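Pre-Run Checklist, Basket Picking Study (wrist camera arm)
Walked through 2021-12-29 by Lorena Jara
Second check: Octavio Huenchumán

Okay, so I rewrote my comments a little longer this time, since Domingo Echeverría is taking over the runs in January and he asked me to put down the stuff I usually just say out loud.

1. Emergency stop within reach of the operator's chair
OK. Pressed it, arm went limp, reset it. Please do the press every time, even if you did it before lunch!

2. Floor tape and walkway clear
OK. Somebody's backpack was over the line again (mine).

3. Gripper screws tight, fingers parallel
OK. Checked with the short hex key and got no play on either finger. After the long Ocampo sessions I'd look at these twice, they do like to creep.

4. Finger force limit set to 20 N
OK. The Darano controller goes back to its own default after an update, so read the number off the screen, don't trust your memory.

5. Wrist camera view usable
OK. Both fingers need to show in the picture with the basket ahead of them. Wipe the lens if anything looks milky.
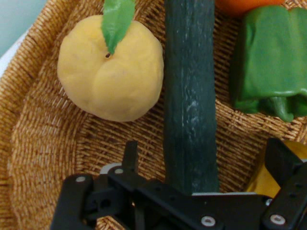 The reason I fuss over that view so much is the whole point of the study. The policy only gets the wrist camera, no overhead one, and we're asking whether it can pick the named food when the pieces are crowded together. A shifted camera would wreck the comparison with the older runs, and we have 2,281 of those logged. I'd hate to throw any out.

6. Basket on the board, toy food in the basket
OK. Crowded is fine, crowded is what we want. Just nothing hanging over the rim, and keep the cucumber in, it's the one that causes most of the failed grasps (long, slick, and it rolls under the finger).

7. Basket rim and weave undamaged
OK, one comment. Run a fingertip around it before you start. A loose strand can catch on a finger and then the whole basket comes along for the ride.

8. Speed cap at 70 percent for anything new
NOT OK at first. Clandia, our run script, still had the full speed from Julián Escobar's timing test. I changed it, restarted, and Octavio read it back to me. Passed on the second look.

9. Fingers fully open at the start pose
OK. Watch this one from the side as well as on the monitor. 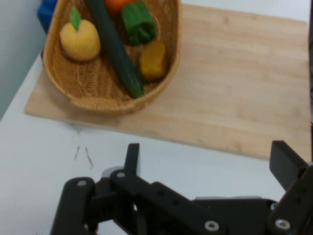 Item 9: gripper open, facing the basket and board.

10. Logging on, disk space checked
OK. Around half the Skudley drive is free, so we're good for a while. Getsemaní Serrano has the spare if it fills up.

11. Dry run, 4 slow approaches, no contact
OK. Hand near the stop the whole time. I had one jerky approach, reran it, and the next was smooth, so I noted it and moved on. If you get two jerky ones in a row, quit and call me.

Open items: new label for the stop button, and a hook for the hex key so it quits wandering off.

Cleared to run. L.J. / O.H.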